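Bilano cell, two-arm table
April, started 9:40

Left arm drooping again at end of reach. Vesna saw it yesterday too, says the wrist is fine and it's the elbow. Checked for play by hand with power off: a little at joint 3, none at 2 or 4. Pulled the cover, two of the screws backed out maybe half a turn. Threadlocker gone to powder. Redid all 5, put witness marks on the heads in paint pen.

Cable ties on left forearm re-spaced, the old ones were pinching at full strech. Right arm cables OK, left alone.

Re-homed both. Basket routine at 80% speed, red/yellow/black baskets on the green mat, right gripper taking the yellow by the rim.
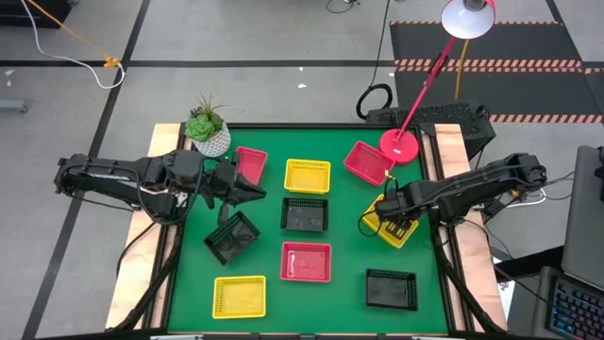 After the rerun

96 cycles before lunch. 2 faults, both right side, both "grip not closed". Left had none. Pad on right gripper looks glazed, wiped w/ alcohol, no more faults but only ran it a short while so dont trust it yet.

Still to do
Swap right pads (Grirnon set, drawer under bench)
Lụa to redo left zero offset, mine was by eye
Look at witness marks again after roughly a week
Ask Clasov re cover gasket, ours is torn at one corner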